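Margaux Riviere @margauxriviere
Hilo sobre lo que hacemos esta semana en Besnard: recoger ejemplos para que el modelo aprenda la tarea de los panecillos al vapor. Perdonen si alguna palabra sale rara, el español es mi tercera lengua y escribo despacio.

1/
La tarea completa es esta: poner los panecillos en la cesta de la vaporera, cerrar con la tapa, girar el mando. Para una persona son pocos segundos. Para nosotros son cuatro subtareas y cada una tiene su propia etiqueta.

2/
El lunes empezamos de nuevo con el conjunto. Teníamos 533 episodios de julio, pero Thierry Lebrun los revisó y en muchos la tapa ya estaba puesta al comienzo. El modelo había aprendido a no tocarla nunca. Guardamos 172.

3/
Cada episodio empieza desde una posición parecida, pero no idéntica. Movemos el plato unos centímetros, giramos la tapa, cambiamos el orden de los panecillos. Si todo está siempre en el mismo lugar, la política memoriza el lugar y no mira. 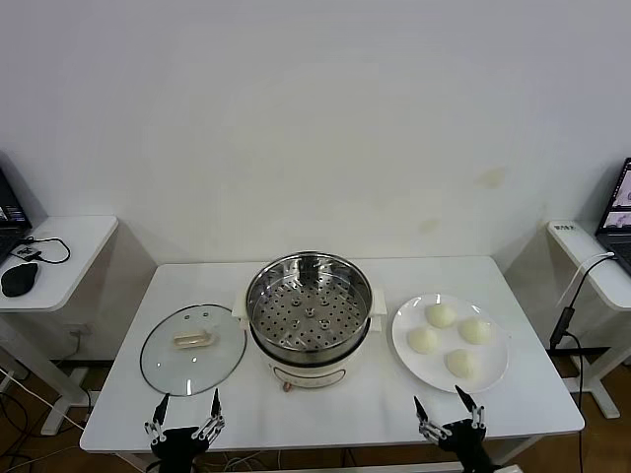 Posición inicial, vista de la cámara de la cabeza. Tapa a la izquierda, plato a la derecha.

4/
La tapa es lo que más nos hace sufrir. Es de vidrio y transparente, y con la mesa blanca debajo casi desaparece para la cámara. La red encuentra bien el asa, que es de color crema, pero el borde lo pierde a menudo. Chaimae Bouazza propone entrenar con más variación de luz y yo estoy de acuerdo.

5/
Los panecillos tienen otro problema: son claros y el plato es blanco. Además son blandos. Con demasiada fuerza queda la marca de los dedos, y con poca se resbalan a medio camino. En teleoperación no se siente la presión, así que el operador tiene que aprenderla con los ojos.

6/
Una regla que escribimos después de varias discusiones: si el panecillo cae dentro de la cesta pero queda volcado, el episodio vale y lleva la etiqueta "recuperable". Si cae fuera, se graba también la corrección. No paramos la grabación por un error pequeño.

7/
Lionel Lemaire no estaba convencido, él prefería solo demostraciones limpias. Hicimos la prueba con los dos conjuntos. Con las correcciones incluidas, el modelo vuelve a intentar el agarre. Sin ellas, se queda con la mano cerrada encima de la cesta y no hace nada más.

8/
Números de hoy: 2.058 episodios aceptados en total. El objetivo para cerrar la primera versión es 3.000. A este ritmo no llegamos el viernes, ya lo he dicho en la reunión.

9/
Me preguntan por los tiempos. Lo que cansa es volver a poner todo en su sitio entre un episodio y otro. Ludivine Collet hizo una lista de posiciones al azar que sale en la pantalla, y desde entonces discutimos menos sobre dónde va el plato.

10/
Las etiquetas las hacemos en Humska, con dos personas por episodio. Cuando no coinciden en el momento exacto en que empieza "cerrar tapa", usamos el primer contacto con el asa. Antes cada uno tenía su criterio y los cortes eran un desastre.

11/
Para quien pregunta si vamos a publicar los datos: una parte sí, sin fecha todavía. Falta decidir la licencia con Plutberg.

12/
Mañana seguimos con la subtarea del mando. Es pequeño y está abajo, en el frente de la vaporera, y la mano lo tapa cuando se acerca. Si alguien ha trabajado con mandos giratorios y pocas demostraciones, me interesa mucho leer cómo lo hizo.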